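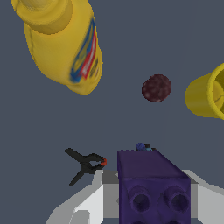 The purple block in the gripper, on the simulator. The mustard bottle is top left.

Search this blog... Go

An afternoon at Korletey, and more about grippers than I ever meant to know

March 19, 2018

I have been promising to write up the open day for long enough that my sister has stopped asking, so I am sitting down with a pot of tea and no excuse. Anyone who came for the allotment posts, I will be back among the broad beans next time, and you are very welcome to skip this one. I'd like it if you didn't, though, because I had a lovely day.

Korletey, for those who don't live out our way, is the robotics workshop that took over the old seed merchant's building by the canal. I used to go in there as a girl with my grandfather and come out smelling of sacking and bonemeal. It has been painted since, and there are carpets upstairs, but they have kept the big sliding door and the iron pulley over it, and I was more pleased about that than I can sensibly explain. Once a year they let the public in. Last year I had a cold. This year I put it on the calendar in red and told Pantelis he was driving.

Pantelis is my cousin Despina's husband - Pantelis Stefanou, if he wants to see his name in print, and he does - and he spent his working life mending lifts, so he has opinions about motors. Despina Stefanou came too, on condition that there would be cake. There was cake. It was lemon, and it was gone by the time the second group went round, so if you go next May, when I gather they may do a smaller one for schools and families, go early.

We were given stickers with our names on and split into two groups. Ours was led by Itziar Bermúdez, who has one of those voices that carries without any effort, and who walked backwards up the stairs while talking to us, which made Despina clutch my arm the whole way. She had us in a room with the blinds half down and a large screen on the wall, and I'll confess my heart sank a bit. I had come for robots! I can look at a screen at home.

Well, I was wrong to be grumpy. What we were looking at was the simulator, and I ended up finding it the most interesting part of the whole visit. The view looks over the robot's own fingers, so that you see more or less what it would see if it were looking down at its hands. There is a plain dark grey surface with things lying about on it: a yellow mustard bottle, a yellow cup, a black clamp with orange tips, and a little dark fruit which I took for a plum and which Pantelis said was a beetroot. (It was far too small for a beetroot, and he knows it.) And there between the two pale fingers was the chunky purple block, like something out of a toddler's toy box.

I asked why it all looked so bare. I think I had expected a kitchen, with a window and a kettle. Itziar said that for the sort of practice they were showing us the kitchen wouldn't help, and that they would sooner spend the computer's effort on how things touch and slide and tip over. You can add a kitchen later. They call this set of exercises Drundari, and the arm that goes with it Skodurar, and when I asked where the names came from she laughed and said they had been chosen late in the evening before anyone else in the building could object.

The idea, as I understood it, and I am writing this from the back of an envelope, is that the computer practises picking things up in the pretend world over and over before anyone lets it loose on a real arm. If it squashes a pretend plum there is nothing to wipe up. They had run 1,914 practice grasps for the exercise we were shown, and 1,793 of those had ended with the thing held properly when the program checked. I wrote both numbers down because Pantelis wanted to know about the rest. He always wants to know about the rest. That's lifts for you.

Itziar didn't mind at all. She said the ones that go wrong get looked at more closely than the ones that go right, and she talked us through the usual causes. Sometimes the fingers close a shade too early. Sometimes they come down at a slant and the thing squirts out sideways, as soap does in the bath. Round things roll. Long things swing if you take hold of them too near one end, and the mustard bottle, being long and heavy (or pretending to be heavy, I suppose), is a devil for it. Blocks are kinder because they have flat sides, and two flat fingers like a flat side. I had never once thought about that and I have been picking things up for sixty-odd years.

Then she handed out the controls. There were two sets, a sort of fat joystick with a trigger underneath, and we queued up like children at the fair. You push to move the hand, twist to turn it, and squeeze to close. It sounds like nothing. Despina went first and drove the gripper straight down at the table until the program stopped her. A boy in front of me, who can't have been more than nine, had the block up and turned round and put down again in the time it took his father to find his glasses.

My own turn was not dignified. What threw me was having no feeling in it. When you reach for a cup you know you have got it, your fingers tell you, and you don't need to look. On the simulator I kept squeezing and squeezing, waiting for something to push back, and of course it didn't. Itziar stood beside me and said "slow, slow, let the picture settle", and I did get the block between the fingers in the end, and I would like it recorded that there was a small round of applause. I then went for the clamp. We shall draw a veil.

After that we went down to the workshop floor to see the real thing, where Juwita Liew was in charge, and she was a treat. She had a proper arm bolted to a proper bench behind a clear screen, and she let it run through a little routine of lifting and putting down while she told us what it was doing. I was surprised at how quiet it was. Somehow I had expected clanking. It makes a soft sort of whirr, a bit like my mother's old sewing machine heard through a wall, and then a click as the fingers shut.

Juwita's line was that the pretend world is always tidier than the real one. A real bottle has a label that has begun to peel, or somebody has left a smear of butter on it. Real tables wobble. So what works upstairs gets tried downstairs, and what goes wrong downstairs gets carried back up the stairs and added in, and round it goes. She has worked there since they had the one room over the bakery in Woltow, and she said that in those days the arm used to drift a little every time the ovens came on and the floor warmed up. It took them weeks to work out why.

Pantelis had by this point got hold of a young man with a screwdriver and was talking about brakes, so Despina and I had a wander. There was a shelf of old grippers, which I liked enormously. One had fingers like spoons, another had rubber pads cut from what I'd swear was a hot-water bottle. There were 42 of them altogether according to the card, every one with a little brown luggage label saying what it had been for. Evangelia Karagiannis, who looks after the shelf and wrote all the labels out by hand, saw me reading and came over, and we talked for ages, partly about grippers and partly about sweet peas. She sows hers in the autumn. I have never had any luck that way, the mice get them, but she swears by a sheet of old glass over the tray and I may try it.

I did ask her the question I had been saving up, which was what it's all for. She said different people there would give me different answers. Hers was that her father's hands had got very bad towards the end, and that he minded not being able to get the lid off a jar far more than he minded the stairs. She'd like there to be something that could hold a jar steady for a person. I thought that was a good answer and I have been thinking about it on and off ever since, mostly while opening jars.

We stayed until they began stacking the chairs. Pantelis had to be fetched. On the way home he told us about brakes as far as the roundabout, and Despina slept.

If you want to go next time, you put your name down at the front desk or ring them up, and it doesn't cost anything, though there is a tin for the tea. Parking is hopeless, so use the field behind the chapel and bring shoes you don't mind. There are stairs up to the simulator room and no lift, a point on which you can imagine we heard a good deal.

Beans next week, if the ground dries out.

Recent posts
Leeks, and what I did wrong with them
Despina's walnut cake, with the right amount of sugar this time
The canal path is open again
A second-hand greenhouse, part two
Grandfather's seed tins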